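How to Deal With Empty Snack Bags (Before They Deal With You)

Filed under: Small Messes

A chip bag weighs next to nothing and takes up the room of a house cat. Put one in a kitchen trash can and it lies there politely for a minute, then slowly unclenches until the lid won't close. Put four in and you'll be taking out a bag of trash that is mostly air, in a liner you paid good money for.

I have been writing these pages for Urnance long enough to have received 1,621 messages from readers, and a depressing share of them concern snack wrappers. They're under car seats. They're behind couch cushions. They're back inside the pantry box, empty, looking full. So we'll take this slowly.

What you need

One open-top container with sides stiff enough to stand up by itself. Frosted plastic is ideal, as you can tell when it's getting full without having to look at what your family has been eating.
A clear patch of table.
A dry cloth or paper towel.
5 minutes, or longer if you have teenagers.

You do not need the Fitlow Wrapper Press, which I bought in October and which now holds my kitchen door open very capably.

Step 1. Put the container where the eating happens

People will walk a surprising distance to get a snack and no distance at all to get rid of the bag. I have tested this at home, without anyone's consent. A container in the pantry catches nothing. A container at the back of the table, an arm's reach from the guilty party, catches nearly everything.

Leave the lid off. If it came with a lid, put the lid somewhere you'll forget about it. Every extra motion you ask for costs you a wrapper.
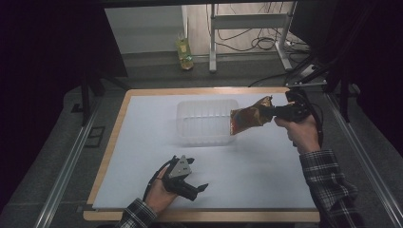

Container at the back of the table, snack bag on its way over from the right.

Step 2. Empty the bag properly

Turn it upside down over the sink and give the bottom two good flicks. Crumbs collect in the lower corners, under the seam, and they'll stay there through an earthquake. If the inside is greasy, push the cloth in with two fingers and turn it once. You aren't restoring a painting. You just don't want ants.

Candy and granola bar wrappers can skip the flicking unless there's chocolate involved. If there is, wipe it off now, while you still know for certain that it's chocolate.

Step 3. Get the air out

Lay the bag on the table and smooth it from the closed end toward the open end with the side of your hand. Go slowly. Going fast traps a bubble in the middle, and the bubble will find its way back to you.

Step 4. Fold it, or give up and twist it

For anything bigger than your hand, fold the bag lengthwise in thirds to make a long strip. Fold the strip in half. Now tuck the closed end into the open end, the way you'd pair socks, and press flat. You'll have a packet the size of a playing card that stays put.

Small wrappers don't fold. They look as if they will, and they let you get all the way to the last crease before springing open like a cheap umbrella. For these, pinch one end, twist the other, and accept what you get.

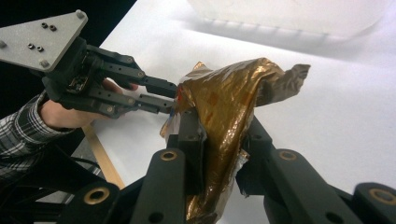

Does a twisted wrapper take up more room than a folded one?
It takes up a little more, but it takes a quarter of the time, and in a container of mixed sizes the twisted ones settle into the gaps between the folded packets.

Step 5. Drop it in, and leave it alone

Lower the packet in flat if you can. Do not stir. Do not press down on the pile with your fist to see how much more it'll take, as foil has sharp little corners and a long memory.

Some 6 days of ordinary snacking will fill a shoebox-sized container in my house. Yours may vary with the number of people and the quality of the television. I empty mine on Wednesday night, when the trash goes out anyway.

Where it all goes afterward

Most shiny snack bags are plastic with a very thin metal layer, and most curbside programs won't take them. Check your own town's list before you get hopeful. If there's a store drop-off near you that accepts them, clean and flat is generally how they want them, so your work in steps 2 and 3 wasn't only for my benefit.

If there's no drop-off, they go in the regular trash. You'll be putting in a neat stack that fits in one hand, and the lid will close over it.

Troubleshooting

The packet keeps popping open. There's still air in it, or you skipped the tuck. Go back to step 3.

The container smells like nacho cheese. Wash it with dish soap and leave it upside down overnight. If it has ridges, run a brush along them. If it still smells like nacho cheese, that's what it is now.

People put other things in it. Naturally. I've found batteries, a sock and half a pear. A label made with the Omden label maker slowed this down for an afternoon.

Next on the Small Messes page: bread clips, twist ties, and the Kaijage drawer organizer I should have measured for first.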